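Wollwood Sessions: Questions People Keep Sending Us
Last updated June 2019

Is Wollwood a label?
No. We record bands, press a few records when the money allows, and put out videos. There are no contracts, and if someone claiming to be from Wollwood offers you one, write to us before you sign it.

Will a music video get my band more listeners?
Maybe. I have my doubts. The Mateos video had 3067 plays by the end of May, and the song it was made for had 2890 streams, most of which were there before the video went up. Make one if you want one. Don't make one because a publicist told you it "drives engagement."

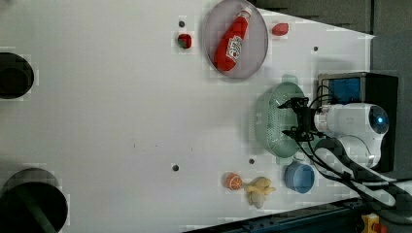 Do you accept unsolicited demos?
Yes, by link only. We had 124 of them waiting at last count and Remedios Pacheco listens to every one, usually on bad speakers, which she says is the fair way. Expect to wait. A second email does not move you up the list.

What should a demo include?
Two or three songs. We don't need a biography, and we really don't need a list of bands you sound like. Phone recordings are fine if we can hear the vocals.

Do you pay for playlist placement?
No, and I'd be careful with anyone who does it for you. Every service we've looked at promised "real listeners" and got vague when we asked where they lived. One sent Gavex a chart with no numbers on it.

Why did the Flotex single come out without a press release?
The band didn't want one. I've read enough releases calling four people with guitars "genre-defying" that I didn't argue. Reviewers who asked for the song got the song.
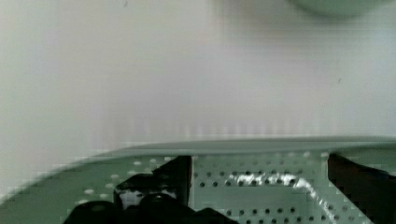

Detail, upper edge of the green tray.

Is vinyl worth it for a small band?
Usually not. You pay up front, the boxes live in somebody's hallway, and the people who swear they'll buy a copy mostly stream it. If you play a lot of shows, a small run can pay for itself – slowly. Tapes are cheaper to be wrong about.

Can I direct a video for one of your bands?
Send Esther Mosoti a finished piece of work, any length up to 8 minutes. Mood boards go unread. She'll want to know what you'd spend and where you'd cut if the budget got smaller, because it will.

Who owns the recordings?
The band does. Ask anybody else you record with the same question and get the answer in writing.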